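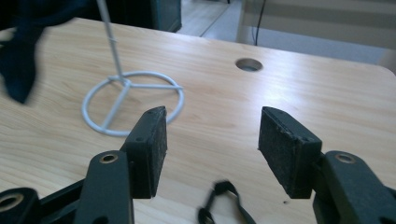 ## About Murkia Desks

We make and refit wooden desks. Small shop, 11 of us, one long workbench that's never clear. Menaka Sultana started it after refitting her sister's study, then the neighbors', then a whole dentist's office.

What we do: pale tops, rounded corners (hips and kids, both thank us), a round cable hole at the back edge if you want one. Most people want one. Second hole is free, just ask before we drill, not after.

Lingyun Mao runs finishing. Sanding with the grain, oil, wait, oil again. Takes 18 days from order to door, a bit longer in June when everbody moves.

Old desks too. Bring the top in, leave the legs home. Scratches ok, burns usually ok, water rings depends.

Showroom is upstairs, open til 6. Ring twice, the bell sticks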